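Household Chores Project, second progress report
For: Orysia Savchuk, Resumstead Fund

Hi Orysia,

You asked for plain talk this time and fewer charts, so I'm writing this the way I'd tell it to you over lunch. The short version is that we're on schedule with the table work, behind on the dishwasher work, and I've changed my mind about cutlery (more on that further down, it's a sore subject).

Since January we've collected 1238 usable demonstrations toward the 2000 we promised you. These are people doing the chore with the hand-held gripper, and the arm learns from what they did. I threw out a fair number of early ones myself. Some of our people were moving like they were defusing a bomb, and the arm picked up every bit of that hesitation! We've asked everyone to work at the speed they'd use at home before guests arrive, and the newer batches are much nicer to train on.

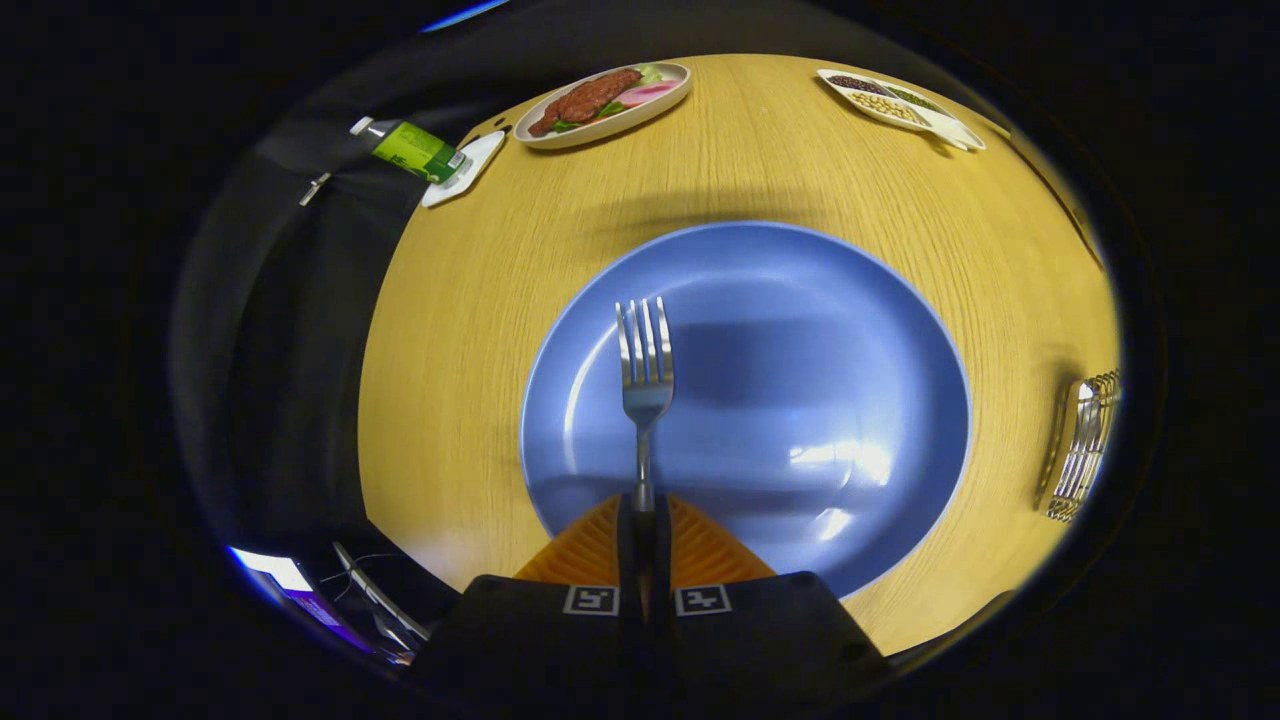 Mahtab Ghorbani
Project lead, Household Chores, Lineck Robotics

So, can a machine set and clear a table yet? Plates, mostly yes. Give the arm a plate with a decent rim and it'll find the rim, get hold of it and put it down where you want it. Cartons are good too, standing or lying on their side. I was worried about food sitting on the dishes, and it does still confuse things a bit, but much less than it did in my last report to you.

Forks are where my hair is going gray. In the fall I told you cutlery would be the easy part, and I'd like to take that back. A fork is thin, it's shiny, and it picks up the color of whatever is under it, so over a blue plate it goes a bit blue and the software loses track of where the metal stops. Then there's the grip. Held straight up by the handle, a fork is fine. Picked up flat from a tabletop it wants to swivel, and once it has swivelled the arm has no idea which way the tines are facing. Krishnan (the trainer software, in case you've forgotten our naming habit) got the fork onto the right spot in 6 of the last 60 tries with a cluttered table. On a bare table it does far better, but who eats at a bare table?

The soft ribbed fingers were worth the money, by the way. I know you had questions about that line in the budget. With the old hard ones we were pinching handles at one tiny point and they'd spin. The ribbed ones give a little and hold along more of the handle. I wouldn't go back.

The dishwasher work is late and that's on me. I put both of our best people on table clearing when I saw the fork numbers, and loading racks had to wait. We've done the layout of the Gollov test kitchen and that's as far as it goes. I'd like to move the rack milestone back by one reporting period and keep the total the same. No extra money needed. Could you let me know if that has to go through a formal change request or if a yes by email will do?

On the shop-floor side, the question I keep getting from your board is whether any of this carries over to bussing tables in a cafeteria. My guess is that clearing plates and trays could be tried in a real place next year, with a person nearby. I would not promise anybody sorted silverware.

Next up for us: more fork pickups from flat, with different plates underneath, and a proper go at putting cutlery into holders. I've also asked for a few sessions with the lights low, as our room is a lot brighter than most people's kitchens at dinner time.

Come by on a Wednesday if you can, mornings are best. You can have a turn with the gripper yourself. It's harder than it looks, and I'd love to have your forks in the data.

Mahtab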